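Squeaky toy stopped squeaking after washing, can it be fixed?

Asked by Kanyarat Inthanon, March 26, 2021
Viewed 771 times

My dog has a few hollow rubber toys, the kind with a squeaker set into the underside. I washed them all in the sink with dish soap and now two of them only hiss. One is from Lomano, the other has no name on it. They have been on the rack for 3 days. Is the squeaker ruined or is there still water in there? I don't want to cut them open if I can avoid it.

3 answers

mirow_pete
Throw them out, they cost next to nothing.

Ellavach
It's most likely water. The squeaker is a small plastic reed and a drop of water on it is enough to kill the sound. Squeeze the toy flat with the hole facing down, let go slowly, and do that until nothing more comes out. Then stand it hole down on a towel somewhere with moving air. A rack in a closed bathroom won't do much. Mine took a week once, in July, when it was humid.

Don't use a hair dryer on hot. I did that and the rubber went tacky and stayed that way. Cool setting is fine.

If it still hisses when it's dry, the reed has slipped or there's soap dried on it. Run plain warm water in, shake, squeeze out, and dry it again. That fixed one of my two. The other one never came back.

R. Villanueva
Agree with the above. I'd add that you should look inside with a flashlight before giving it back. If you see black specks it's mold and I would toss it, squeak or no squeak. Also check that the squeaker still sits tight in its hole – a loose one can be swallowed.

For next time, put a piece of tape over the hole and wipe the outside with a damp cloth. The bumpy ones hold dirt in the texture, so go over those with a soft brush, then wipe again.
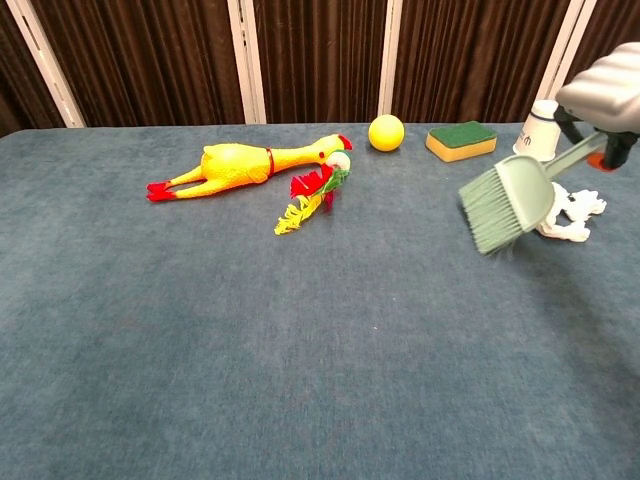

Replacement squeakers are sold in bags if you decide to try that. Measure the hole first, mine was 21 mm and the first bag I bought was too small. They push in from outside, no cutting needed.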